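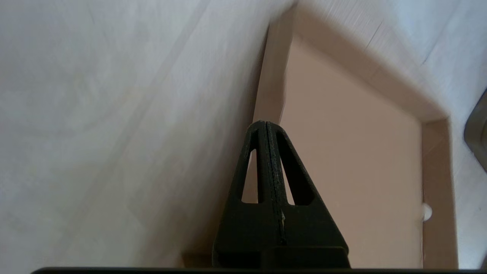 Second arm on the way for the Lillberg packing bench

May 30, 2020

Great news from the workshop: the money for a second robot arm has come through! Delyth Gronow signed off the order this week, and it should be here in August. We set aside 1,816 pounds for the grippers and spares alone, with 61 of that going on new finger pads.

Fraser Imrie, who put the budget together, is already planning box jobs for the pair. "One arm has taught us loads," he says. "With 2 we can try so much more." Cardboard boxes stay on the shopping list too, and we've asked for another 100.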